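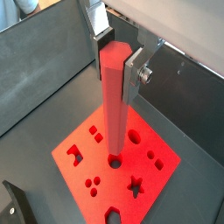
Which opening should a six-sided bar go in?
The hexagonal one. A round hole holds it only at the corners, if it enters at all.

Guides > Foam boards > Fitting shaped bars

1. Lay the board flat.
2. Hold the bar upright near its top end.
3. Lower it to just above the hole and turn it until the flats line up.
4. Press straight down. If it binds, lift, turn slightly and try again.

Foam edges tear if the bar is forced at an angle.

Previous | Next | Contents

Comments (2)
Izzati Rahman: Step 3 fixed it. I was turning after contact.
Dimas Nasution: Does the star need the same method?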